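Small towns should stop closing their public counters. I have held that view since Holar council shut its own and told us to use the website.

The saving was put at 3,580 a year. Against that, the council now runs a phone line with a recorded menu, and people wait on it for answers that Olga Tapia used to give across the desk in two minutes.
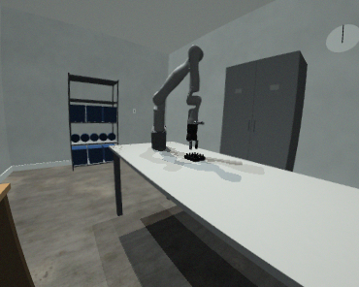
Most council business is dull and easy. A parking permit or a change of address can go online and I have no complaint about it. The trouble comes with everything else – the bill sent to a dead relative, the form that wants a number you were never given.

Victor Odera, my neighbour, needed 3 letters and a bus trip to Murnura to correct the spelling of his street. He is patient and he has a computer. Plenty of people here lack one or the other.

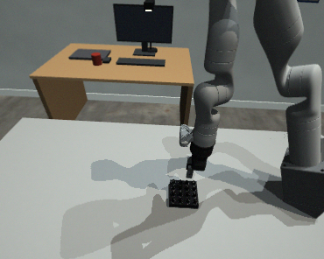 ## What it would take

I am not asking for the old hours back. Two mornings a week would do, with one person who knows the work and has the authority to fix a mistake on the spot. The library has a spare room by the side door, and it is already heated. 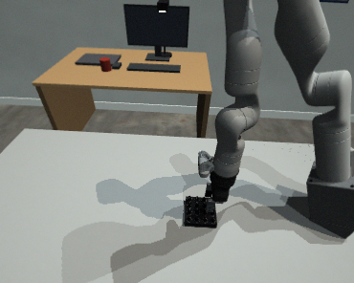 Councillor Arvid Fagerlund says demand had fallen before the closure. It had, after the hours were cut to a single afternoon and the sign was taken down. Figures from those months say very little about what people need.

The matter comes back to the council in October. Elsa Nordin has a petition at the bakery for anyone who wants to sign before then.

Hjørdis Hellström, Holar, 10/08/2021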